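Si-woo Ko
Small Kitchen Notes, a thread
11/10/20 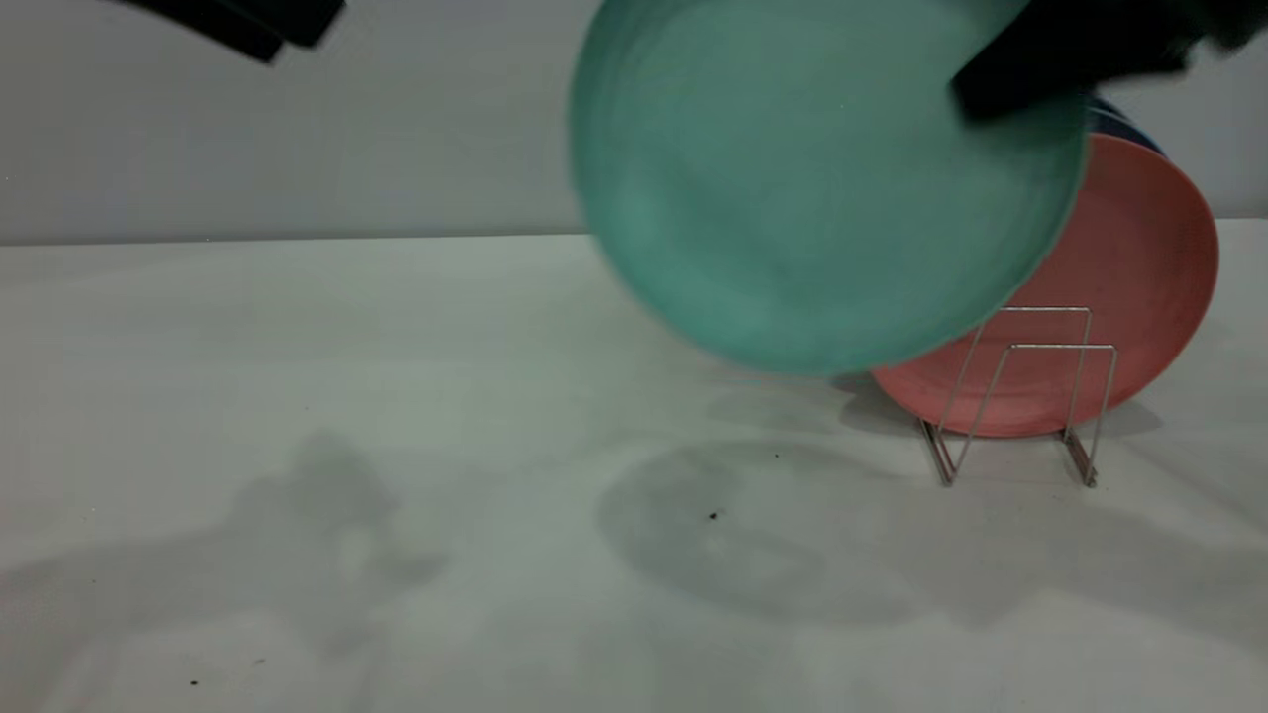 1/ I want to write about plates today. Since September I live in a flat in Stamulthorpe with one short counter and one cupboard, and I have changed my mind about how to dry and keep dishes. My old habit was a towel on the counter and everything in a pile on it. Now I use a thin silver wire rack and every plate stands on its edge, as the coral one does in it, with the dark navy one behind. It is a small change, but the counter feels bigger to me.

443 likes · 6 comments

2/ First, the colors. I grew up with white plates only, my mother did not want any other kind. When I moved I bought single plates from different shops, one color each. Teal, coral, navy. I was afraid it would look like a kindergarten. It looks fine. On a white table and with a gray wall, you are happy for some color at breakfast.

3/ There is also a practical side. In our flat each person has a color. Yi-an Bang eats from the navy, I have the teal, and coral is for whoever comes to visit. If a plate stays in the sink overnight, there is no long discussion about whose it is. (It is mostly teal. I admit this.)

4/ Now the rack. I tried two before this one. The first was plastic with a tray under it, and the tray collected water and smelled after a week. The second was bamboo, very pretty, and it got black spots at the joints. Wire is the plainest kind and I like it best. Please look at the feet before you buy. If they go outward a little at the bottom, the rack stays in its place when you put a heavy plate in.

5/ My order for washing, learned from my aunt Geum-ok Heo, who worked many years in a school kitchen:

glasses
spoons and chopsticks
plates
pans, last of all

Then the plates go into the rack from back to front. I start with the back place because otherwise my sleeve touches the clean ones.

Share this post · Print · E-mail

6/ Leave a space between the plates if you can. I know it is tempting to fill every slot. When two plates lean together the water stays between them, and in the morning you find a wet half moon on each one. In a small rack I put in fewer plates and wipe one by hand.

7/ About matte glaze, because Xóchitl Galindo asked me in the comments last time. I like how it looks — soft, not shiny — but it wants more care than I expected. Forks can leave thin gray lines on it. I remove them with baking soda and a wet cloth, rubbing slowly in circles. Do not use the green side of the sponge. I did this once on a bowl and the bowl now has a cloudy place forever.

8/ Where do I keep them? Almost always in the rack. This is the part where my friends disagree with me. Elaheh Tabrizi told me a rack is for drying and a cupboard is for keeping, and if the plates live on the counter then you have not finished the job. She is a very tidy person and I respect her opinion. But my cupboard is deep and dark and the plates were under the rice pot, so I had to lift the pot three times a day.

9/ We made a compromise. The plates we use every day may stay standing in the rack. The soup bowls, the big serving dish and the Dimalier teapot (a gift, we never use it) go to the cupboard. Once a week I take everything out, wash the rack itself in warm water with a little vinegar, and dry the rods with an old T-shirt. The places where the rods meet need the most attention. There you can find a brown line if you wait too long.

10/ Somebody wanted to know if plates break more easily when they stand. I have not broken one in the rack. I have broken one in a stack, by pulling it from the bottom because I was in a hurry. So this is my experience, maybe yours is different. When I put a plate in, I hold it by the rim and let it down slowly until I feel the wire.

11/ One question from me now. I would like to have a fourth plate, for when two guests come. Yi-an says mustard yellow. I think a light gray, but then it would disappear in front of our wall. What would you take? I go to the Wultden market with my bag and a bit of newspaper for wrapping, and I can still be persuaded.

12/ Next time I will write about pot lids, which I have not solved at all. They are now standing in a letter holder.

1,355 views · 2 shares
Print this thread · E-mail to a friend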